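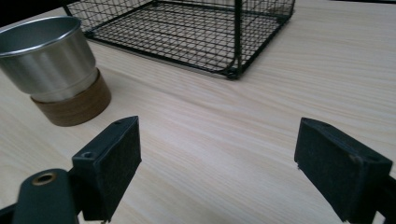
Hand-held gripper with the cup and the wire basket, table two.

Gripper Slip FAQ
Updated 11th September. Maintained by Éabha Flanagan, Virstead bench team.

What went wrong in June?
The fingers kept dropping cups. The log said every grasp had closed fully and held, and the log is very sure of itself. The floor had a different opinion.

How many drops are we talking about?
In a batch of 200 grasps, 23 ended with the cup somewhere other than the basket. Most landed on the table. Two made it to Enda's shoe.

Was it the software?
Enda Madigan spent 11 days hoping so. The software was fine. The screw holding one finger to its bracket had worked itself out by a turn or two, so the finger leaned back under load while the position sensor, which sits at the motor, reported all was well.

Why only cups?
Any flared cup will do it. A tilted finger pushes up on the taper and the cup climbs out of the grip. Boxes have straight sides and forgive a lot.

Can I just tighten the screw harder?
Conall tried. We now own a finger with no thread in it. Use the torque driver in the drawer marked Kekix, and put thread locker on first.

How do I check mine?
Open the fingers, hold one at the tip and rock it. If it moves, stop. Tag the tool, hang it up, tell Kathleen. Please don't finish your batch "since it's nearly done."

Can it pinch me?
Yes. A loose finger can also snap straight when the load comes off. Keep your free hand off the bracket and the trigger released while you check.

Is the data from June usable?
The boxes, yes. The cup runs are in a folder called DO NOT USE, which four people have opened to ask if they can use it.

When is the new bracket coming?
Breteveck says soon. They also said that in June.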